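Flemby Footbridge
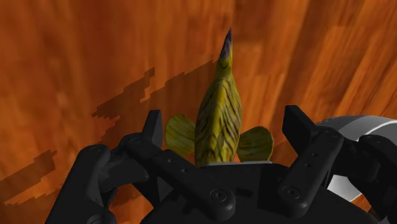 A striped, fish-like figurine on a wooden surface, computer rendering.

The Flemby Footbridge is a pedestrian suspension bridge over the Vasteo River, connecting the town of Flemby on the west bank with the district of Remico on the east. It is the longest footbridge on the river and one of the main visitor attractions of the area. The bridge carries a single wooden deck between two stone towers and is open to walkers at all hours. Bicycles may be pushed across but not ridden.

Location

The bridge crosses the river at its narrowest point below the old ferry landing. The west end is a short walk from Flemby station, at the foot of Tower Street. The east end comes down into Gunnlaugsson Park, a public park laid out on the site of a former lumber yard. Upstream is the road bridge, which has a narrow sidewalk on the south side only. Downstream the river widens into Flemby Basin, used by small boats and by the harbor tour.

Access

Visitors often have trouble finding the west entrance. The approach begins between two buildings on Tower Street and is not visible from the station exit. A flight of stairs leads from the street to the deck, and a ramp starts farther north, beside the post office. The ramp is longer but has no steps, and is the route marked for wheelchairs and strollers.

On the Remico side there is one approach, a gently sloping path from the park gate. It joins the riverside walk near the boathouse. Parking is available at the south end of the park. There is no parking on Tower Street, and the small lot behind the station is reserved for permit holders.

The nearest bus stops are Flemby Station and Remico Park Gate. The same line serves both, so many visitors walk across in one direction and return by bus. Signs at each end give the time of the last bus, which is earlier in winter.

Description

The main span hangs from two steel cables, one on each side of the deck. The towers are faced in gray local stone and each has a pointed arch through which the walkway passes. The deck is made of hardwood planks laid crosswise on steel beams. It is slightly higher in the middle than at the ends, to leave room for boats passing underneath.

Railings run the full length on both sides, with wire mesh below the handrail. Benches are set into the deck at the foot of each tower, facing upstream. At the center of the span the deck widens to form a small viewing platform on the downstream side. Lamps are mounted on the railing posts and are lit from dusk until morning.

The bridge moves noticeably in wind and when large groups cross together. Dampers beneath the deck limit the motion, and a sign at each end asks groups not to march in step.

History

A ferry crossed the river at this point before the bridge was built. It was a flat boat pulled along a rope, and it stopped running when the water was high or when there was ice. Workers at the Remico lumber yard, many of whom lived in Flemby, had no other way across except the road bridge upstream.

The first footbridge was a timber structure on wooden piles, paid for by the lumber company. It was damaged by drifting ice on several occasions and was finally carried away one January. The ferry was put back into service while a replacement was planned. The company and the town disagreed over who should pay for it, and the matter was settled when the town took over ownership of both landings.

The present bridge was designed by the engineering firm Gunnlaugsson, which also drew up the later plan for the park. A suspension design was chosen so that no supports would stand in the river. The foundations on the east bank took longer than expected, as the ground there was soft and had to be dug out to a greater depth than the plans allowed for. The bridge opened on 31st May, and the ferry made its final crossing that evening.

After the lumber yard closed, use of the bridge fell. The deck was kept in repair, but the lamps were turned off and the Remico stairs were closed. The opening of the park brought walkers back, and the sloping path was built in place of the stairs. The lighting was restored in the same period.

A later renovation replaced the deck planks and the hangers. The original cables were inspected and kept. During the work, pedestrians were carried across by a free shuttle bus over the road bridge. A section of the old decking can be seen in the ticket hall of Flemby station, where it is mounted on the wall beside the timetable.

Use

The town counts 2,000 crossings on an ordinary weekday in summer and 3,000 on a weekend day. Commuters make up most of the morning traffic, walking from Remico to the station. Visitors are more common in the afternoon and evening. The viewing platform faces the basin and is a popular place for photographs near sunset, when it can be crowded.

The bridge is part of the Vasteo River Walk, a marked loop that runs along both banks and takes 2 hours at an easy pace. Runners use the loop heavily in the early morning. Dogs are allowed on the bridge on a leash.

The harbor tour passes under the span twice on each trip. Fishing from the deck is not permitted, but there is a fishing pier below the west tower, reached by a separate path from the ramp.

Closures

The bridge is closed in high winds and when ice forms on the deck. Gates at both ends are locked during closures, and a notice is posted at the station. Salt is not used, to protect the steelwork, and the planks are cleared by hand after snow.

It is also closed for one morning each spring for inspection. Groups of more than 10 are asked to cross in smaller parties when the deck is busy. Commercial filming and wedding photography require a permit from the town office on Tower Street.

See also

Flemby Basin
Gunnlaugsson Park
Remico lumber yard
Vasteo River Walk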